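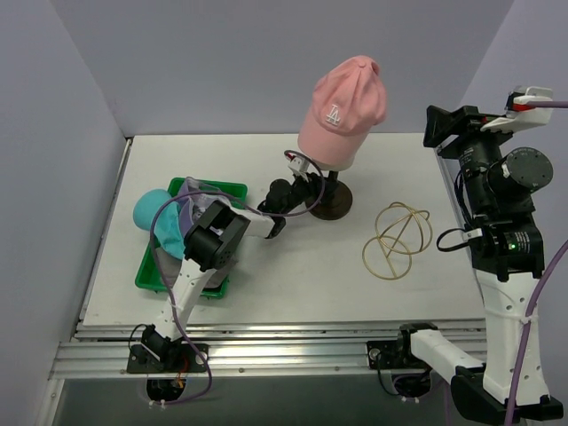 Chapter 7
Displaying Structured Headwear

7.1 Scope

This chapter covers the display of baseball caps on countertop fixtures. Soft hats and wide brims are treated in Chapter 8. The terms follow Neves and Sampaio throughout.

A structured cap keeps its shape through the stiffening behind the front panels. Long storage under load creases that layer, and the crease shows once the cap is on display. Two fixture types are in general use.

Post stand: a short vertical post on a round base. The pink cap with the white "LA" logo is shown on a stand of this type. The post takes little counter space and leaves the brim clear on all sides.

Head form: a mannequin head on a pole. The crown is carried over a wider area, and the customer sees the cap as worn. The lavender-purple cap is shown on a smooth beige head, with the pole rising from a round, flat metal base.

A shallow tray is kept beside the fixture for cloths and small items. Trays should not touch the base — a knock is passed straight to the cap.

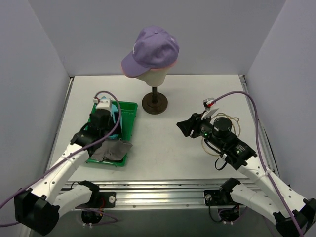 7.2 Selecting a Fixture

Fixture choice depends on counter depth, crown height and how often the stock is changed. At the Terkari store, post stands were used for all counters less than 500 mm deep, and caps were turned every 30 days.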